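Speaker notes — "Who is doing the work? Teaching robots by hand"
Rhona Baxter, 01/11/2023
Second half of the joint session. Emanuel has the first half and the clicker.

Opening. Skip the bio, it's in the program. Go straight to the question: when you watch a robot do a kitchen task in a promo clip, who is making the decisions? Wait for an answer from the floor. Someone usually says "the software". Ask them how they know.

Slide 2. Two ways of showing. You can grab the arm and push it through the motion, or you can sit at a set of controls and drive it from there. Pushing is easier to learn but your hands end up in the camera view. Driving keeps you out of the way, and you lose the feel of the thing. Don't let anyone tell you one of these has won.

Slide 3. The Kerik numbers. 2559 demonstrations recorded, 767 kept. Say it slowly. Innes will object that the cut was strict on purpose, and he's right, but I still want to know what was in the rest. Were they bad demonstrations, or awkward ones? A robot trained only on tidy runs has never seen anyone recover from a fumble.

Slide 4. Drinks task. Leave this up for a bit and let them look. 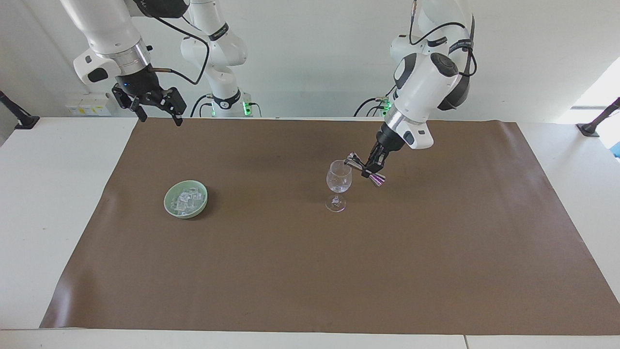
Slide 4: Jigger held at the wine glass, ice in the green bowl, other gripper open.

Ask the room what they can tell from a still. Somebody will say it's pouring a drink. Fine, but the glass looks empty or close to it, and a jigger near a rim proves very little. A person could be steering every joint, or a trained policy could be, and you'd get the same picture. Same goes for most of what gets posted online.

Then the dull stuff that matters. How many tries? Who moved the glass back between them? Did the glass ever start somewhere else? If it was always put down in the same spot, I'd call that playback until shown otherwise.

Slide 5. What would change my mind. New glass, new table height, an operator who wasn't in the training set. Hanne has offered to run this at Irton in June — thank her by name.

If short on time, drop slide 6 (operator fatigue) and go to questions. Ashraful has the roving mic. Likely first question is cost per demonstration. I don't have a figure I trust, so say so and move on.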